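Bathroom notebook, December, Friday

Third entry for the guest bathroom. The two earlier ones dealt with the floor and the lights. Today was the vanity counter: what stands on it, where it stands, and what it does to the stone.

Counter and what is on it

Beige marble, curved front. Oval basin, white, set under the stone. Chrome faucet behind it, against the backsplash. Standing order from left to right, to be kept from now on: tissue box, small white dish, soap dispenser, faucet, folded towel to the right of the basin, plant in the clear vase at the far right end.

The plant stays in front of the right edge of the mirror. I tried it between the basin and the towel in the morning and moved it back. Leaves over the basin get splashed, and the drops dry as spots that take longer to remove than the ones on the stone.

The mirror frame is gold and brown with a lot of relief, so dust collects in the ornament. Soft dry brush first, then a barely damp cloth. No spray directly on the glass - it runs down and sits in the lower edge of the frame. Spray goes on the cloth.
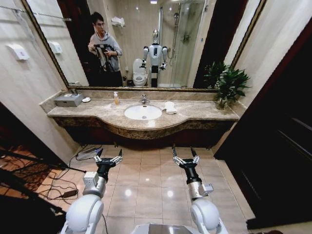

Cleaning the stone

Products on the shelf at the moment: Drurka (neutral pH stone cleaner, concentrate), Clirer (glass), Elleo (hand soap, refill pouch). The old limescale remover has gone back to the storage room and should not return to this bathroom. It is acidic and will etch marble in less time than it takes to find the cloth.

Mix for the counter: 15 ml Drurka to 500 ml warm water, in the small bucket. The label allows a stronger mix for floors. I tested the stronger one on a hidden strip at the back of the apron and got a dull film that needed two rinses. Weaker mix from here on.

Procedure as done today:

1. Everything off the counter except the faucet. Towel to the hook, plant to the floor by the door.

2. Dry wipe, back to front.

3. Damp wipe with the Drurka mix, following the curve of the front edge. Do the apron in the same pass.

4. Clean water wipe.

5. Dry with a second cloth at once. Standing water behind the faucet is the main source of the pale rings.

6. Basin last, with its own cloth. Overflow opening with the bottle brush.

Total time 56 minutes including the mirror. The mirror was the slow part. The counter alone should come in well under half of that next time.

One ring left near the faucet base. It did not respond to the mix. It may be old etching, in which case no cleaner will shift it and it needs polishing powder. Not attempted today. Note for whoever gets to it first: try it dry in raking light before putting anything on it.

Soap dispenser

The dispenser is a clear plastic bottle with a white pump. The contents are amber, so the level reads easily against the brown of the backsplash. I prefer this to the opaque ones from Xolalpa we had before, which were always found empty by a guest.

Position: between the dish and the faucet, set back from the front edge, spout turned toward the basin. With the spout turned the other way people pull the whole bottle forward and drip on the stone. Soap left on the marble overnight is not a disaster but it does leave a sticky outline that picks up lint.
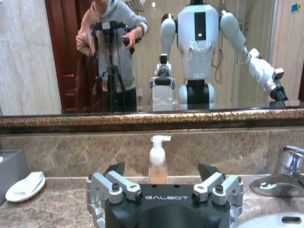 Refill when the level is down to the lower quarter, and do it over the basin with the pump laid in the dish. Do not top up more than 8 times before washing the bottle out. Old soap thickens at the bottom of the tube and the pump starts to stick. Rinse with hot water, let it drain upside down, and pump clean water through before filling.

The white dish is for bar soap if anyone asks for it. It has a raised rim and no drain holes, so a wet bar will sit in its own water and go soft. Leave it empty by default and wipe it along with the counter. A small slotted insert would fix this; I measured the inside but the curve makes a flat insert rock. Might cut one from silicone mat.

Tissue box: gray, matte, shows water marks on the top face. Wipe with a dry cloth only. Keep it at the left end, away from the faucet.

Open points

- Polishing powder for the ring. Check what is left from the hallway job before ordering.

- Sealer on the counter. Water drop test not done, ran out of time. Do it on a fully dry counter, one drop near the basin and one near the left end, and compare how fast they darken.

- Second microfiber cloth for the mirror. The present one leaves lint in the frame ornament.

- Decide on the slotted insert.

Cloths are in the wash. Bucket rinsed and back under the stairs.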